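Low cabinets, flat binders: how one records room was refitted
June 2026
By Soo-ah Ma

Anas Abdel Rahman maintains the furniture and fittings at the Carkthorpe office of Kinden, a surveying firm that keeps its closed job records on paper. Last January he took out the tall steel filing cabinets and put in low cupboards with lockable doors. I asked him how the change was specified and what he would alter.

The starting point was load. "A full four-drawer cabinet is heavy and it all comes down on a small footprint," he said. "We had carpet over a raised floor. Two of the panels had started to dip." The tall units also blocked the lower half of the windows, which the staff had complained about for years.

The replacement is a run of light wood cupboards from Sasorberg, set end to end with the tops lined up as one surface. Abdel Rahman wanted the joints between top panels left visible and unfilled. "If you fill them, you can't lift one panel without damaging the next. A seam is fine. What matters is that both sides sit at the same height, so paper doesn't catch when you slide it." He checks this with a steel rule laid across the seam and corrects it at the feet. On carpet he repeats the check after a month, when the pile has packed down under the base.

Every door has its own lock. He considered a single bar lock for the whole run and rejected it. "With a bar, one person fetching one file opens everything. With separate locks you open one compartment and the others stay shut." The cost is key management. The keys are numbered, the numbers do not match the compartment numbers, and the list is held at the front desk.

Handles took longer to settle than locks. The first sample had a bow handle that stuck out far enough to catch a trouser pocket, and the aisle is narrow. He changed to a slim vertical pull. "Some people find it harder to grip. I would still choose it again for that aisle."

The hinges are the part he adjusts most. Each has one screw for side movement and one for depth. When a door starts to rub its neighbor, he said, people tend to turn the depth screw first, and the door then stands proud at one edge. His order is height, side, depth, a quarter turn at a time, closing the door between turns. He does not use a powered driver. "The screw goes into a small metal plate, the plate goes into wood. You strip it once and you're plugging the hole."

Inside, each compartment has a shelf. The question I had come with was why binders are stored lying flat, as this goes against the usual advice to stand them up. Abdel Rahman's answer was that it depends on how full they are. A binder packed tight stands well. One that is half full sags off its rings when upright, and the holes tear. Part-filled binders therefore go flat, no more than 3 to a stack, and full ones stand in a separate bay.

Flat storage affects the labeling. A spine label is no help if the spine faces the wrong way, so he asks for labels on the cover too, with the job number on one and the closing date on the other. The office has 541 binders on its register. Relabeling took nearly 200 hours of staff time, spread over the spring, and he regards that as the real price of the project.

I asked about empty space. He leaves the area under some shelves clear for oversize plans. He also opens the doors in each bay for 20 minutes on the first working day of the month, a habit carried over from a damp building at Kirkegaard. He conceded he has no measurements to show it does anything at Carkthorpe.

Two things he would change. He would order the shelves with more pin positions, as the present spacing wastes height above a single flat binder. And he would have the doors hung so that neighboring ones open away from each other. "You want two compartments open at once, and the doors meet in the middle. I should have drawn it with the doors open. I only drew it with them shut."

Comments

We went the other way and kept the steel. Ours is on a concrete slab so load was never a problem. Agree on the torn holes.

Which hinge screw is height? Mine only have two screws.

Reply: On mine you loosen the mounting plate and slide it up or down.

Contact the editor | Copyright 2026, all rights reserved | Back to top
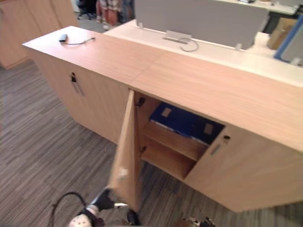 Dorrit: we put the job number on both cover labels and the date on the spine, and it saves turning the binder around when it has gone in backward.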